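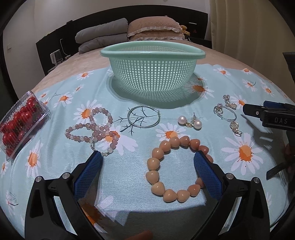 Illia Koval
Textiles and sorting bench, Grerilbridge workshop

2020-11-11

Jewelry sort, bedspread setup. Using the daisy sheet again, light blue with the orange centers, over the tan quilted spread. The mint green basket goes at the top of the sheet with the small pieces laid out in front of it. Tomatoes stay in their clamshell on the left.

Pieces out: the pink and mauve bead bracelet, the pink and white one overlapping it, the peach heart beads, the large thin silver hoop, two pearl studs, and the dangle pair with the clear rhinestones.

Notes on the layout. The hoop is hard to pick out when it lies on one of the dark branches in the print. Try it on a plain patch next time and compare. The heart bracelet is the easy one, big matte beads against the blue. Pearls are white on a sheet full of white petals, so write down where they go before starting.

The basket has square openings in the sides. Check whether a stud can slip through before we use it for earrings. If it can, line it with a piece of the Purnance cotton, cut 12 inches square. There should be some left in the Koller drawer from July.

Sheet needs ironing before the next setup. Low heat, test a corner first.

To do:
Order small zip bags from Paltix, pack of 80
Label one bag per pair so the earrings stay together
Find the second daisy sheet
Tomatoes back to the kitchen at the end of the day

I.K.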